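I've been putting off writing up Pultero until I had used it for something with real money attached. That finally happened this spring, so 5/7/18 it is, and you get my notes while I'm still excited about them.

Short version: Pultero is a planning tool for people who want to buy robot arms and hands and don't want to guess. You build your workspace in simulation, drop in the hardware you're thinking of buying, and play through the tasks. On the other side of the screen there's a budget sheet that updates as you swap parts. I do the equipment planning for Nudodano, a small test kitchen outfit, and before this our "sheet" was a shared spreadsheet with three tabs called FINAL.

## Setting up

Getting a first table on screen took me an afternoon. The library of household stuff is better than I expected (boards, plates, produce, even table linens!) and the surfaces look properly used, with scratches and blotches. The arms took longer. You have to type in mounting height and reach yourself, and the help page for that is thin. Rūta Navickas on our team worked out the mounting menu before I did and wrote two pages of notes that we all still use.

## Hands: the expensive question

This was the part I really bought it for. We were torn between simple two-finger grippers and full multi-fingered hands, and the price gap is big enough to make you sit down. So we set up a two-arm prep table with the fancy hands and just looked at how much room everything took up.

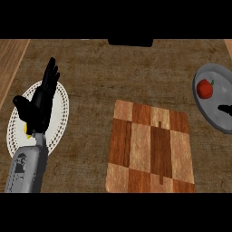 Hand over the doily in both, tomato on the plate in the first, red pepper on the board in the second.

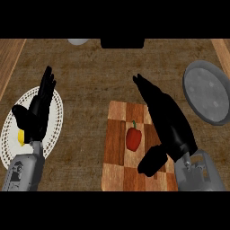 Reach is what ended up moving our budget. I had a bigger table penciled in, plus a rail to slide the arms along, and after a week of trying layouts I crossed out both. Lachlan Paterson, who has to fit all this into the actual room, was so happy he bought the coffee. The savings went straight into keeping the multi-fingered hands on the list - at least for the first station.

I also love the swap button. Click a hand, pick another one, and the whole task reloads with the new part and the new total. We went through 5 hand and arm combinations in one sitting, which used to be a month of emails with vendors.

## The budget sheet

Good, with a few gaps. It handles purchase price, shipping, spare fingers, and a yearly service line. It lets you mark things as "later," so we could show Marion Leckie (she signs off on anything over petty cash) a version for now and a version for August. She asked for the export, opened it without calling me, and approved the first half. I'd have paid for the tool for that alone.

What it's missing:

- Training time. There's no line for the hours your people spend learning the thing, so I add it by hand.
- Floor work. Power, anchoring and guarding all go in one box called "site," and ours came to 47 separate items once Lina Zoubi broke it down.
- Undo on the sheet only goes back 2 steps. Why?

## Compared to Trinon

We tried Trinon last year. It runs faster on an old laptop and its cable routing is lovely, so if you're planning a fixed line with one repeated job, take a look. For tabletop work with food and odd-shaped objects I like Pultero a lot more. Trinon gave us crates and cylinders, and I can't plan around a cylinder when the job is a pepper.

One caution for either: grip in simulation is not grip in your kitchen. Keep money aside for a rental week before you commit. We have about 5 percent of the total parked for that, and I wouldn't go lower.

## Would I buy it again?

Yes, happily! The license is per seat, so start with one and share a screen like we did. I'm setting up the washing station next, and I already have a list of sinks to try.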